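Snack swap is moving to Escobar Street, and I for one can't wait

So it's official - the Edville snack swap has a new home! Starting in September we'll be in the old shoe store on Escobar Street, doors open at 4 in the afternoon, and if you've ever tried to squeeze past a stroller in the back of the Omham library you'll know why I'm so happy to be typing this.

If you haven't been yet, it's about as simple as it gets. You bring wrapped snacks your household has gone off (my kids loved those sesame bars for exactly one week, and I had bought the giant box), you put them out, and you take home something you'd like to try. No money, no sign-up sheet. The last one in Omham drew 19 families, our biggest crowd so far, and I came home with ginger chews, seaweed and a bag of something from Adus Bakery that didn't survive the drive.

A few things are changing with the move. Everything has to be sealed and in date, same as always, but anything with nuts now goes on its own table by the front window. Homemade stuff is still out, sorry - I know, I miss the peanut brittle too. And we're asking people to stick to 11 items per household on the first pass, then it's a free-for-all after the first half hour. Parking is behind the building, and the side door has a ramp.

I'm told the big warehouse-club multipacks are what most people bring, and that matches what I've seen. A Member's Mark bag, foil packets, a lollipop or two - it all finds a taker.
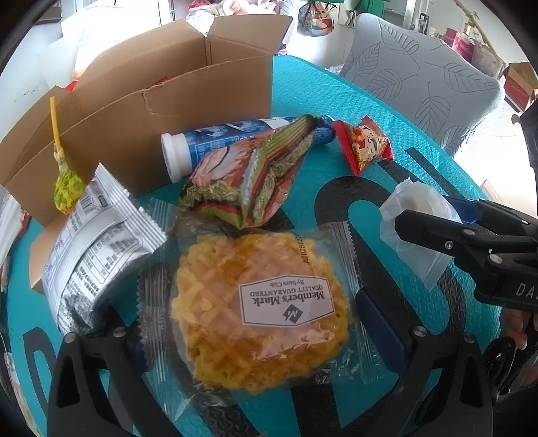 Yolanda Kasprzak would like the limit dropped altogether, and told me that people who drive in from Omham ought to be able to unload a full box in one go. She has a point, and it'll be looked at again after the first 2 swaps. Until then, bring your 11, bring a bag to carry things home in, and please check the dates before you leave the house!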